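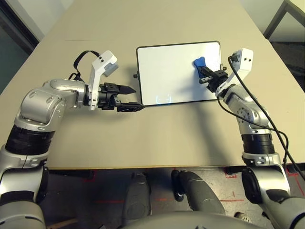 Ticket 701: Blue marker stays on the small board after erasing

Opened by: Ngọc Vương
Place: Jusilthorpe, practice room
Product: Fallden small board, black frame
Status: open, waiting for second cleaning

Problem as reported

We have a small whiteboard with a thin black frame, and we use it for short drawings and notes on the cream table. The red marker comes off without any trouble. The light blue marker does not. After erasing, a pale mark stays on the lower part of the board, and when I write over it the new lines are hard to read. I have tried with more pressure and it made little difference.

The board was bought in March together with the blue eraser and a set of Sarkora markers. Before this we had an older board from Tăng, and it never had this problem, but we also never used light blue on it.

What I tried before opening the ticket

Erasing dry, in straight lines from left to right. The mark became lighter but did not go away.
Erasing dry, in small circles. Same result, and I think it spread the color a little.
Wiping with a dry paper towel. A small amount of blue came onto the paper. 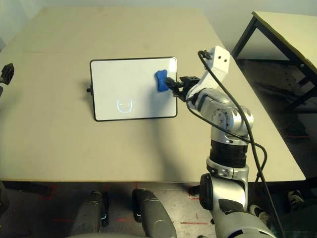 Can I use alcohol on this board?
Rubbing alcohol is fine in a small amount on a soft cloth, if you keep it on the writing surface and away from the frame. Wipe it again with a clean damp cloth, then let the board dry fully before you write.

Reply from Ivars Adomaitis, Fallden support

Thank you for the clear report. Please tell me three more things: how long the drawing normally stays before it is erased, whether the eraser was ever washed, and whether the board was cleaned before its first use. New boards have a thin film from the factory. If it is not removed, light colors can hold on to it more than dark ones.

Please also do not use kitchen powder or the rough side of a sponge. The scratches are too fine to see but they keep the ink, and after this no cleaner will help.

Reply from Ngọc Vương

The drawing stays overnight quite often. We finish late and the person who comes in the morning erases it. The eraser was not washed, I did not know it is possible. About the first cleaning I asked Elif Naz Gezer, who unpacked the board, and she says she only took off the plastic sheet and started to write. 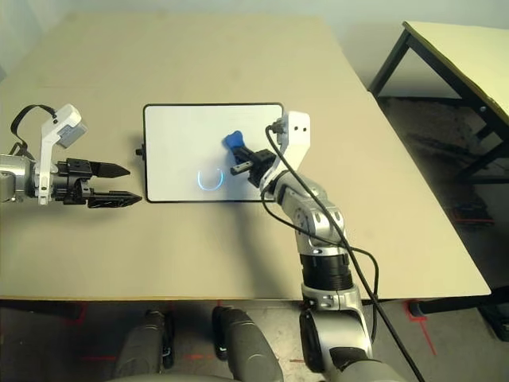
I looked at our eraser more closely after your message, and the side that touches the board has a gray layer on it. It is not easy to judge, as the eraser itself is blue and blue ink does not show well on it. I washed it in warm water with a drop of dish soap, pressed it in a towel and left it to dry until the next day. Then I drew a line with the light blue marker on a clean corner and erased it at once. It came off completely. The old mark did not change. So I believe there are two separate things: the dirty eraser, and the ink that stayed too long. The curve near the lower part of the board is in the same light blue, and it is the kind of shape that gives us the most work.

Reply from Ivars Adomaitis

I agree with you, these are two things. For the old ink, please do the following in this order.

1. Draw over the old mark with a fresh dry-erase marker, black if you have it. Cover the full line. Wait a few seconds only and erase with the washed eraser. The new ink softens the old one and they come off together.

2. If something is left, put Fallden board cleaner on a cloth — not directly on the board — and wipe from top to bottom. The 300 ml bottle and the 400 ml bottle have the same liquid inside, so any of them is good.

3. Wipe with a damp cloth and dry. Then wait before you draw on it. A board that is still wet makes the marker skip, and people often think the marker is finished.

4. Make a test with both colors. Use the same shapes you normally draw, because a short straight line is easier to erase than a thick curve. 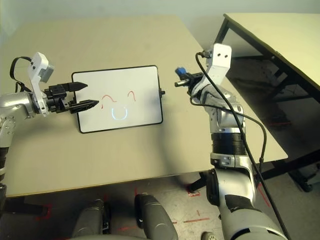

Result after steps 1 to 4

Entered by Wafula Shemweta, 29th June

Step 1 was done with a black marker. Most of the old blue came off on the first try. In one place near the lower edge there was still a very pale shade, and I repeated it there. After the cleaner I could see it only from the side, against the window.

For the test I used red and light blue. Both were erased after a few minutes. Red left nothing. Blue left a little dust, which the cloth removed.

Still open

Quang Đồng wants to know if the blue marker should be replaced. Ivars answered that he would first keep the same marker for 7 days and erase every evening, then compare. If the mark returns with a clean eraser and no overnight drawings, please send us the code printed on the marker and we will continue in this ticket.

Ngọc will wash the eraser again at the end of this period and write here what color the water is.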